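Classroom Kits > Simulation > Arm Robots

Sallo Bench Simulator, Club License

Item 2619

The Sallo Bench Simulator lets a class or robotics club write and test arm programs before anyone books time on the real arm. One license covers 30 student seats and one teacher seat. It runs on ordinary school laptops and does not need a network connection once installed.

The package has 20 pick-and-place exercises, a blank room for club projects, and a printed teacher guide written by Cayetano Campos. Students set the joint positions, open and close the gripper, and save each run for grading. Box sizes and positions can be changed from the setup menu. 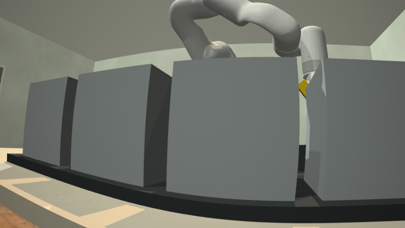
Four-box exercise with the yellow block at the gripper.

The Pratport school league uses the simulator for its qualifying round. Teams submit a saved run and are scored out of 80 points on placement and time. League files are included and load from the Events tab.

Programs written in the simulator can be sent to the Dremham desktop arm with the Wysocka cable, sold separately. Reduce the speed setting before the first run on hardware.

Licenses are good for one school year. Renewals open in February. Clubs that meet at more than one school need a license for each site.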